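Chapter 6

Pattern, Repeat, and the Trouble with Walls

In this chapter
What a repeat is, and why every wall has an opinion about it
Straight match, drop match, random match
Estimating rolls without weeping
Reading a pattern at three distances
Small-scale surfaces: nooks, cabinets, booths and boxes

Key terms: repeat, half-drop, ground, motif, match line, kill point, run number, scale

In the second year of her working life, Judit Orbán papered a dining room in Trasstead with a pattern of herons. The herons were 63 centimeters tall from toe to beak, and the room was generous, with one long wall and a chimney breast. She measured twice. She ordered correctly. She started in the corner to the left of the door, as she had been taught, and worked her way around the room with great care, and when she arrived at the chimney breast, the place where every guest would look while waiting for the soup, she found that she had centered on it, with real precision, the gap between two birds.

The client was polite about it for a week. Orbán has told the story to every class she has taught, and she always ends with the invoice, which she paid herself.

Up to now this book has treated color and surface as if they came in an endless, even supply. Paint more or less does. You can stop painting anywhere and start again after lunch. Pattern is less obliging. A printed pattern is a rectangle that has been persuaded to repeat itself, and the rectangle has a height and a width that were decided by a stranger in a studio who had never seen your room and didn't know about your radiator. Most of the skill in this chapter consists of getting that rectangle and your room to tolerate each other.

6.1 The repeat

The repeat is the distance from one point in a pattern to the next place where exactly that point occurs again. Measure it vertically first. Pick something easy to find, such as the tip of a leaf or the left eye of a monkey, and run the tape down until you meet its twin. Students tend to pick a flower, find another flower four inches below it, and announce a four-inch repeat. It is a different flower. Look at the stem.

Small repeats forgive nearly everything. A sprig that comes around every two inches can be cut almost anywhere, and the waste at the top of each strip is hardly worth sweeping up. Large repeats forgive nothing and charge you for the privilege. With a big vertical repeat you may throw away most of one repeat on every strip, and the offcuts will be handsome, expensive and exactly the wrong length for over the door.

Three kinds of match turn up on the label.

A straight match runs directly across. The motif at the left edge of a strip meets its other half at the same height on the right edge of the last one. Every strip starts at the same point in the pattern, so you can cut several at once if your nerve holds.

A drop match shifts the pattern down between one strip and the next, most often by half the repeat. It hides seams well and makes a pattern look larger and looser than it is. It also means that odd strips and even strips begin at different points. Write ODD and EVEN on the backs in pencil. You will feel foolish doing it and a good deal more foolish if you don't.

A random match needs no alignment at all. Stripes, grass textures and some scattered prints fall into this group. Beginners love it, right up until the moment they notice that the left edge of the roll was printed a shade darker than the right. Reverse every other strip if the maker's instructions allow it.

6.2 Counting rolls

The arithmetic is in the worksheet at the end of the chapter, and it is not hard. Find the number of strips, find the true cut length of a strip (the wall height plus trim, rounded up to the next full repeat), and see how many of those come out of one roll. Then order one more roll than your answer.

Check the run number on every roll before you open any of them. Two rolls from different runs can look identical in the shop and like distant cousins on the wall. When the Hajdu, a hotel with more corridor than sense, redid its upper floors, the job took 220 rolls of a gray-green fern. Eleven were from another run. They went up in the same stretch of the third floor, and you can still tell where you are up there by the ferns, which some of the older guests are said to find helpful.

Decide on your kill point before you hang anything. The kill point is the place where the last strip meets the first and the pattern, having gone all the way around the room, fails to join up with itself. Every fully papered room has one. Put it over a door, behind a tall cupboard, or in the darkest corner, and never mention it at dinner.

6.3 Three distances

A pattern should be judged from across the room, from the middle of the room, and from a chair pushed up against the wall. These are three separate patterns as far as the eye is concerned.

From across the room you see ground and movement. The ground is whatever lies behind the motifs, and it decides how light or heavy the wall feels. Strong diagonals show up at this distance even when the designer never meant them to; a perfectly innocent scatter of berries can march across a bedroom like a drill squad. From the middle you see the motifs themselves. Close up you see how they were drawn, and whether anyone cared.

The sample book is useless for the first of these. A swatch the size of a dinner plate shows you one rose, and one rose is charming. A wall may hold 700 of them. Buy a single roll, pin up two full drops side by side, and live with them through at least one gray January afternoon and one evening under lamps. The Jikgate company once sold a line called Zusance, a damask in two close shades of cream, which looked like nothing whatever at noon and like a row of open mouths by lamplight. It stayed in the catalog for years.

6.4 Small enclosures

Large rooms get most of the attention in books like this one, which is a pity, because small spaces are where pattern behaves best. A closet, an alcove, the back of a bookcase, a display booth with three short sides: all of these can take a print that would be exhausting at full size. You see the whole of it at once, the seams are few, and the eye has an exit. Watercolor butterflies in half a dozen colors, spread over four bedroom walls, can wear a grown person down by Thursday's equivalent in any week. On the back and sides of a small enclosure, with the ground left white, they stay light. 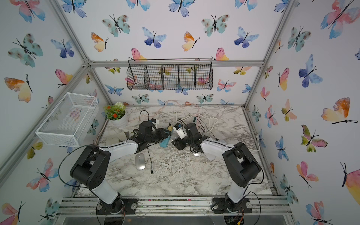 Scale works differently in these spaces as well. The usual advice is to put small patterns in small places, and it is given by people who have not tried it. A tiny print in a tiny alcove turns to gravel. A medium or large motif, seen four or five times over, has room to be looked at. What matters more is the busyness of the neighbors. If the floor or shelf is already veined, flecked or grained, choose a print with plenty of plain ground between its motifs, so that one of the two surfaces is allowed to sit quietly.

Corners need more thought than they do in a big room. Inside corners are seldom square, and in a narrow space the error is right in front of you. Cut the strip so that it turns the corner by a finger's width, hang it, then start the next one fresh from a plumb line and overlap. You will lose a sliver of pattern. With a loose scatter it won't show. With a trellis it will show forever.

Exercises

1. Measure the vertical repeat of three papers from the studio shelf. Swap with a neighbor and measure theirs. Discuss any differences calmly.

2. A job has a budget of 4,000 dollars for paper alone. Price it twice, once with a straight match and once with a half-drop of the same repeat, and note where the money goes.

3. Draw the four walls of a room you know well, including the doors and windows. Mark the starting line, the focal point and the kill point. Then move one door and do it again.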